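Kovley Rangefinder, Section 6: Setting Up for a Course

The Kovley ships with slope adjustment turned on. Be suspicious of it. On a flat layout like Wimusley it adds little, and on the steep back nine at Ilville it can talk you into the wrong club.

1. Hold MENU for 2 seconds until the screen blinks.
2. Pick yards or meters. The unit forgets this setting if the battery is pulled.
3. Go to SLOPE and choose OFF. Turn it on later if you still want it.
4. Stand at a marker you trust and aim at the flag. We used the 166-yard plate at Ilville.
5. Compare the two numbers. If they disagree, repeat from the same spot before blaming either one.

Note: The box claims a range of 1245 yards. That figure is for a large reflective target. No golfer needs it, and a flag will not give it to you.

Caution: Never point the laser at a person or look into the lens while it is firing.

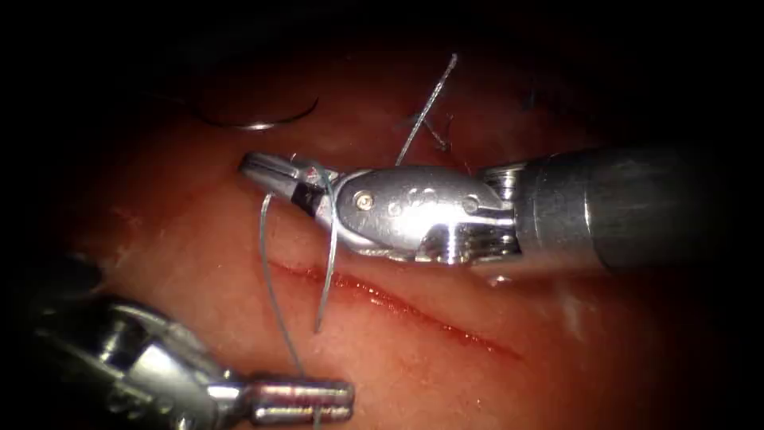
Can I use slope mode in a club competition?

Only if the local rules allow it, and many don't. Bianka Deák, who runs the Oláh Cup, wants it switched off before the first tee. The small S in the corner of the display must be gone.

6. Press MENU once to save and exit.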